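slowironlady
Oct 17, 2018

Okay friends, I promised a few of you I'd write up the whole low iron saga, and I have a pot of tea and a free hour, so let's go. Thread, and probably a long one, because you know me.

Short version first for the people on their lunch break: I was tired for most of two years, my regular blood count kept coming back normal, and the test that finally explained it was ferritin. If you take one word away from this thread, take that one.

Now the long version. It started with the stairs at work. I used to take them with a coffee in one hand and my bag in the other, and at some point I noticed I was stopping on the landing to look at the bulletin board. I have never in my life been that interested in a bulletin board.

Then came the ice. I was chewing it by the cupful, out of the freezer, at restaurants, in the car. I thought it was a cute little habit! Apparently wanting ice like that can go along with low iron, and I had mentioned it to exactly zero doctors because who brings up ice at an appointment? Bring up the ice.

Hair in the shower drain, cold feet, restless legs at night, foggy in the afternoons. I had an explanation for every one of them. New shampoo, old house, bad mattress, too many meetings. Taken one at a time they were all pretty reasonable.

I also had heavy periods, and had since I was a teenager, and I'd always been told that's just how it is for the women in our family. My mother said it, my aunts said it. So when the form asked "heavy, normal or light" I circled normal. It was normal for us!

Please don't circle normal just because your mom would have. Tell them how often you're changing things and whether you get up at night for it. The nurse at the Candlow clinic asked me in those words and my answer changed the whole appointment.

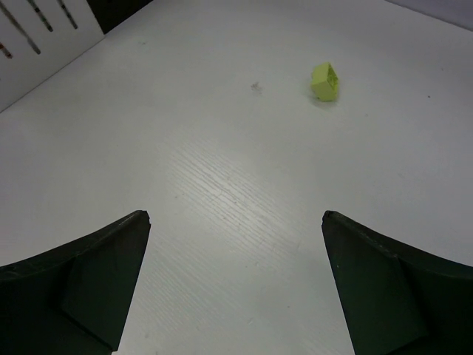 Gripper fingers and a white tabletop.

So, ferritin. As it was explained to me, it gives them an idea of how much iron you have stored away, the savings account and not the cash in your wallet. You can be running the savings down for a good long while before the regular count shows anything wrong. Mine was in the single digits.

People will want to know about the money, so: I paid $170 out of pocket for the second round of labs because they got coded as a screening. I called, they fixed the code, and I got most of it back in September. Call about your bills. Be nice, have the date in front of you, write down what they tell you.

On to the pills. The first ones I tried were Diron, from the drugstore, and my stomach and Diron did not get along at all. I stuck with it for longer than I should have because I figured feeling awful meant it was doing something. That is not a medical principle, that's just how I was raised.

I finally went to the counter at Michailidis Pharmacy and asked, and the pharmacist was so kind about it. We went over when I was taking it (with my coffee, oh dear) and what else I was taking (calcium, same handful, oh dear again). She said to check with my doctor about changing the schedule, and I did.

What my doctor settled on for me was one pill every other day, in the morning, with a little orange juice and the coffee pushed back to mid-morning. Your doctor might say something entirely different, and you should listen to them and not to a lady on the internet with a teapot.

The coffee part was the hardest, I won't lie. I have rearranged my whole commute around it.

I keep track in an app called Anano, mostly for periods, but there's a notes box and I put the iron days in there too. I've also been writing one line a day on how the stairs went. It's a silly thing to read back, but you can watch the lines get shorter and more cheerful as you scroll.

A few of you asked whether I tried fixing it with food first. I did, and I ate a heroic amount of lentils. I still love them! But as far as I could see I was never going to catch up that way while I was losing so much every month, and my doctor said more or less the same.

Which brings me to the part I wish I'd thought about sooner, the bleeding itself. The pills were filling the tub and the drain was wide open. I had an ultrasound, they found a fibroid, a small one, and we talked through the options at a second visit when I'd had time to go home and think.

I'm not going to go into what I chose, partly because it's still in progress and partly because my father-in-law reads these. Hi, we're fine, come for Sunday dinner whenever you like. Scratch that, any dinner.

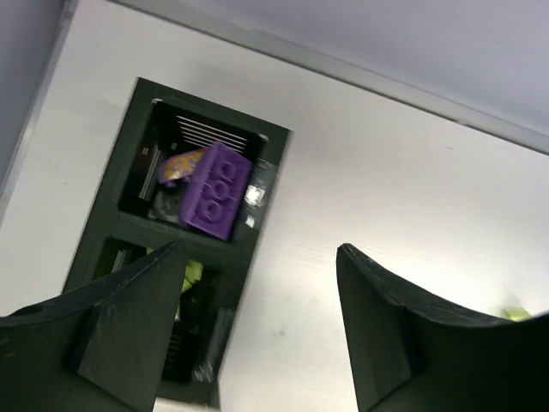 A reply just came in asking if it's worth pushing for the ferritin test when the doctor has already said the blood count is fine and she doesn't want to be "that patient."

Oh honey, yes, I think it's worth asking. What worked for me was saying, "I'd like to know my iron stores too, can we add ferritin?" It took less time than the small talk. If the answer is no, ask what they'd want to see before ordering it, and ask them to put that in your notes.

And I do understand the "that patient" feeling. I rehearsed my sentence in the parking lot. I had it on an index card! The doctor looked at the card and said sure, and clicked a box, and that was all of it.

Another thing from my replies: get your own copy of the results. The portal only told me "in range" with a green check next to it for the earlier tests, and you had to open a second page to get the numbers. I keep mine in a folder now, oldest on the bottom.

Also, please don't start on big doses of iron because you recognized yourself in my ice story. Too much is its own problem, and there are plenty of other reasons a person can be worn out. Test first. And keep the bottle up high if you have little ones in the house, iron pills are really dangerous for them.

Where I am today: ferritin is climbing slowly, slower than I'd like. The hair is coming back in as a sort of fuzzy halo that no product will hold down. I still get tired by evening, but it's regular tired, the kind where you sleep and then you feel better.

And the ice thing stopped! It went away in what felt like a week. I had a full tray in the freezer and realized I hadn't touched it.

I'm back for a recheck after the holidays and I'll add the number on the end of this thread when I have it. If you've got a question, put it underneath, I read them all, though it may take me until the weekend. Tea's gone cold, going to make another pot (no iron today, so it's allowed).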